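Speaker notes: Reading a moisturizer label
Kirkville evening session, March
Slot starts 7:00 p.m. Questions at the end.

Slide 1. Title
Wait for the doors to close. Say who the talk is for: people who buy face cream at a drugstore or a salon and want to know what the back of the jar says. No chemistry needed. Handout is on the chairs.

Slide 2. Where the list is
Ask people to take out any cream or lotion they have with them. The ingredient list is usually on the back or the bottom, or on the carton if the jar is small. Ingredients go from most to least by weight until you get down to one percent. Under one percent the maker can put them in any order. Color additives can go at the end.
Water is nearly always first. That is normal and does not mean the cream is watered down.

Slide 3. The 3 groups
Most moisturizers are built from three kinds of ingredient.
Humectants draw water to the top layer of skin. Glycerin, hyaluronic acid, urea.
Emollients smooth the rough spots between skin cells. Squalane, fatty alcohols, plant oils.
Occlusives slow down water loss. Petrolatum, dimethicone, beeswax.
Point out that cetyl alcohol is a fatty alcohol and does not dry the skin the way denatured alcohol can. This comes up every time, so say it twice.

Slide 4. Two labels side by side
Left column is the Nirby day cream. Right column is the Gruneck night balm. Read the first five ingredients of each out loud, slowly.
Nirby has 13 ingredients in all. Glycerin is second. Gruneck has no water in it, so it is mostly oils and wax and will feel heavy. Neither one is better. Oily skin will likely prefer the first and dry winter skin the second.
Pause here and let people compare with their own jar.

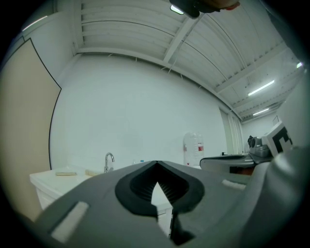
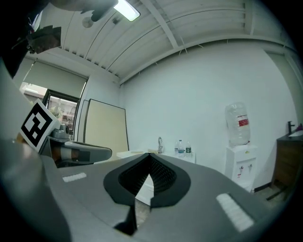 Slide 5. Words on the front
"Dermatologist tested" says a test took place. It does not say what the result was.
"Hypoallergenic" has no fixed legal meaning in the United States.
"Fragrance free" and "unscented" are different. Unscented products may contain a masking scent. If fragrance bothers your skin, look for fragrance or parfum in the list itself.
"Natural" tells you very little. Skip the poison ivy line if running late.

Slide 6. Price
The Lim shop survey covered 992 jars. The only point to make from it is that the expensive shelf and the cheap shelf shared most of their main ingredients. Do not go into the chart. Texture, scent and packaging account for a lot of what people pay for, and it is fine to pay for them.

Slide 7. Trying a new cream
Patch test on the inner arm, twice a day for a week. Stop if it itches or burns.
Add one new product at a time. Put it on while skin is still slightly damp.
Check the open jar symbol for how many months it keeps after opening.
Anyone with a rash that will not clear should see a doctor. Do not give advice on individual rashes from the stage.

Slide 8. Questions
Repeat each question into the microphone. If asked about sunscreen, say it is regulated as a drug in this country and has its own label rules, then point to page 3 of the handout.
Leave slide 3 up while people pack up.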